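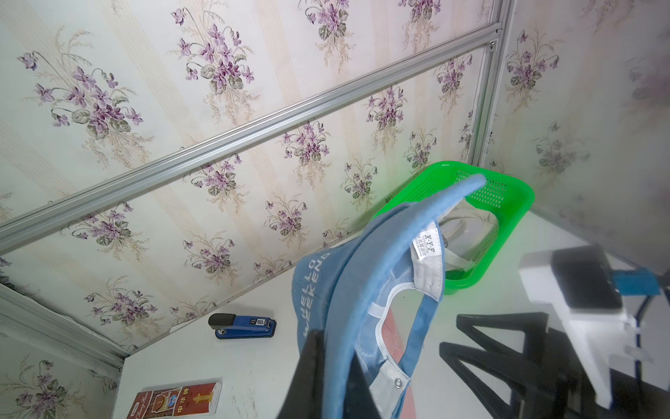 Lost Property Deserves a Better Policy

Every public building in Belmont collects things that people leave behind. Last year the library, the two swimming pools and the bus station together logged 1,829 items. Of these, 279 were returned to their owners. The rest were held for 40 days, as the town's rules require, and then cleared out. A small share went to charity shops. Most went to the landfill.

These figures should concern anyone who pays for public services. They point to a system designed at a time when a lost umbrella was expected to be claimed by the end of the week, and when the person at the front desk knew most of the people who came through the door. Neither condition holds today. Residents use several buildings in a single day, and few of them can say with confidence where a scarf or a child's lunch box was last in their hands.

The present arrangement asks the owner to do nearly all of the work. Each building keeps its own log, on paper, in its own format. A resident who has lost a hat must call or visit each site in turn, during office hours, and describe the item to a member of staff who may not have been on duty when it was handed in. Many people reasonably decide that a hat is not worth four telephone calls.

The town council has been advised to shorten the holding period in order to save storage space. This would be a mistake. Storage is a real cost, but a modest one, and a shorter period would mainly punish those who travel, those who work long shifts and those who are ill. Gerrit Molefe, who managed the front desk at the bus station for many years, has argued that most claims fail at the first step, when the owner asks at the wrong building. A shorter deadline does nothing for that owner.

A shared list would do a great deal. The town of Vestolska moved its logs to a single public page, with a plain description of each item and the place where it was found. Valuable goods are kept off the page and are released only on proof of ownership. Setting up the page cost less than 2,000 dollars, and the staff already employed there keep it current.

There is a fair objection on privacy. Some items carry names, addresses or medical details, and these should never appear in a public list. A written rule on what may be described – and what may not – would settle the matter, provided that staff are given the time to follow it.

The council should also decide openly what happens to unclaimed goods. Clean clothing in sound condition ought to be offered to local shelters before anything is thrown away. The proposal is due for review in May, and residents who wish to comment may do so in writing at the town hall.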